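Slide 1 - Title

Sorting and packing construction-toy parts: layout, grouping and return to stock. Give the running order. Questions at the end, apart from anything about the figures, which can be taken as they come up.

Slide 2 - The stock

The Rukville toy library holds 88 construction sets for loan. Most are of the large bolt-and-plate type: plastic bolts, hexagonal nuts and perforated plates in straight and curved forms. Sets come back in the tub they went out in, but the contents are seldom complete and often mixed with parts from another tub. Before the present method, a returned set went back on the shelf after a glance under the lid. Complaints about short sets ran to 96 in the last year of that arrangement.

Say plainly that a short set is of little use. A plate without its bolts can't be fixed to anything, and a surplus of nuts doesn't make up for it.

Slide 3 - The surface

Parts are tipped on to brown paper laid over the table. Points to make:

Paper gives a plain background, so pale plates and bright fasteners both show up well.
It stops hexagonal nuts sliding when the tub is emptied quickly.
It can be lifted at two sides and used as a chute at the end of the job.
A torn sheet is replaced. Do not tape it, as small parts catch on the tape.

We tried a felt cloth first. It held fluff and had to be washed, and parts went through the wash with it on at least one occasion.

Slide 4 - First spread

Leave this one up while talking through the next two slides.

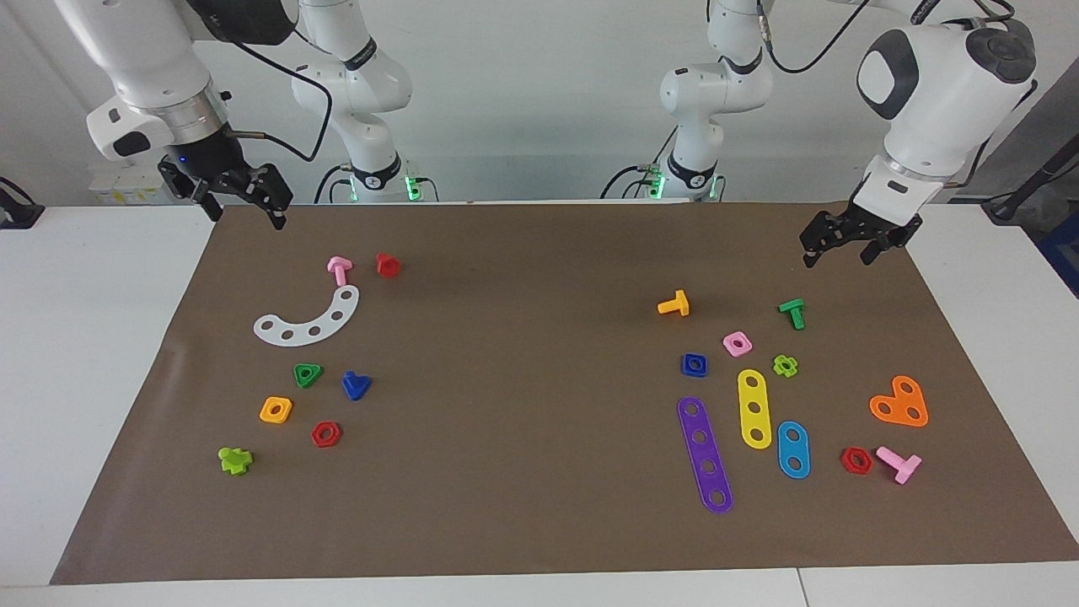
Rukville, February

The parts lie on the paper in two loose clusters, one each side. In the left one, note the pink T-shaped bolt near the top, the red nut standing on its side just to the right of it, and the white curved plate with five holes lower down. Three kinds of part, three different rules for sorting, and all within a hand's width of one another on the slide if the projector is set as it was at rehearsal.

Slide 5 - Order of sorting

Plates first. They take up the most room and hide what is under them. Curved plates are kept apart from straight ones and stacked by number of holes.

Bolts second. Sort by shaft length and ignore colour. Colour varies between production runs of the same Stikix set and tells you nothing about fit. Lay all the shafts the same way, so that an odd length stands out.

Nuts last. Try each one on a known bolt, 3 turns, then off again. A nut that binds goes in the reject tray. Do not force it.

Slide 6 - Counting back

Check against the card in the lid. The cards were retyped for the Pumphrey branch and give a total for each kind of part. The largest set runs to 615 parts and takes around an hour for one person, less if the plates come back already stacked.

Shortages are made up from the spares drawer before the tub is closed. If the drawer can't cover it, clip a yellow slip to the card and shelve the tub on the bottom row.

Slide 7 - Packing

Plates flat at the bottom, bolts in the long bag, nuts in the short bag, card on top. Gruvatero tubs have a shallower lid than the older ones - the long bag has to go in diagonally or the catch will not close.

Allow time for questions. Spare copies of the card template are on the side table by the door.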